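Posting limits for wood offcuts - do you wrap or just box?
Woodwork and Carving > Buying, Selling and Swapping

marlpit
15 August 2021
I've got a stack of carving blanks to send out to people from the swap list and I want to settle on one way of packing them. Mostly lime, a bit of sycamore, all cut to spoon or small bowl size. Up to now I've put each piece in whatever box was in the shed and hoped. Two arrived with crushed corners in February and one person asked for their postage back, fair enough.

What I'm after is whether it's worth wrapping the wood in anything, or whether a tight box is enough. I don't want to spend more on packing than the blank is worth.

oddjob_len
Tight box is enough. Wood is tougher than the box. I've sent out some 400 parcels over the years and the only ones that got damaged had room to move about inside. If you can hear it when you shake it, it isn't packed.

I use Wirum single wall cartons and cut them down to fit. Score the corners lower, fold the flaps in, tape it in an H on both ends. 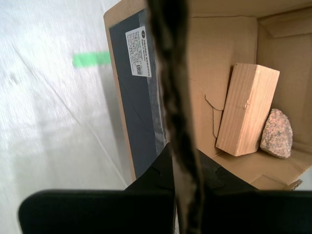
The tape matters more than people think. Cheap stuff lifts at the edges once it has been in a cold van. I buy the Burkeo rolls and haven't had one let go yet.

fenwife
I don't agree about not wrapping. If the blank is dry and planed you'll get marks on the end grain from one drop on a corner, and end grain is where it will split later. A few turns of newspaper costs nothing. Double it over at both ends.

For green wood it's a different matter. That wants the ends sealed with wax or PVA, then a bag with the air pushed out. I've had birch turn up with a crack 30 mm long that I'm sure wasn't there when the seller cut it.

oddjob_len
Newspaper squashes flat in the first hour. By the time it gets to you it's doing nothing and the block is moving about again. Cut the box to the wood and there's nothing to fill.

fenwife
It squashes if you lay it in flat sheets. Scrunch it and it doesn't. We've had this argument before.

marlpit
Thanks both. Should have said, nearly all mine are dry. The green pieces I only hand over in person.

Problem with cutting boxes down is time. I've got 61 to get out and no two are the same size.

tolley_bank
Then sort them by length first and pick three box sizes. Cut one box to each size as a pattern and draw round it. I did that for a club order and it went much quicker than doing each one from scratch.

Also check the weight bands before you tape anything shut. Twice I've gone over by 10 grams and paid for the next band up. Taking the outer flaps off a heavy box can bring it back under, though obviously only if you've got inner flaps that meet.

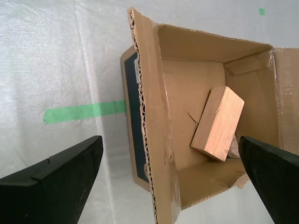

On reusing old boxes, I do it, but I'm fussier than I was. Supermarket ones are usually fine on the base and hopeless at the edges. Once a flap has torn down the side so the wavy layer is showing, the tape has very little to hold on to and I'd keep that box for the shed. A bare block lying at a slant on the bottom with space on either side is the other thing to avoid, as every knock lands on the same end. Either fill the gaps or go down a size.

marlpit
Three sizes sounds sensible. Does anyone use the Robichaud sleeves? They come flat and you roll them round. Somebody at Gerkirari was selling them off by the bundle.

oddjob_len
Fine for spoons, useless for anything square. The ends pop out.

fenwife
I quite like them. You have to fold the ends twice and tape across, not along. Wouldn't use them for bowl blanks, so I suppose Len and I agree on that much.

greenash
Coming at this as a buyer - please write the species and the month it was cut on the wood itself, in pencil. I don't mind how it's wrapped. I've got a shelf of pale blanks and no idea what half of them are, because the label was on the box and the box went in the recycling.

marlpit
Good point, I'll do that. Pencil on the face or the end?

greenash
Face. The ends get waxed or trimmed.

tolley_bank
And put a second address slip inside before you seal it. One of mine lost its label and came back to me six weeks later only for that reason.

marlpit
Right, will do. Going with three sizes and scrunched paper where there's a gap. First lot goes out once I've bought more tape.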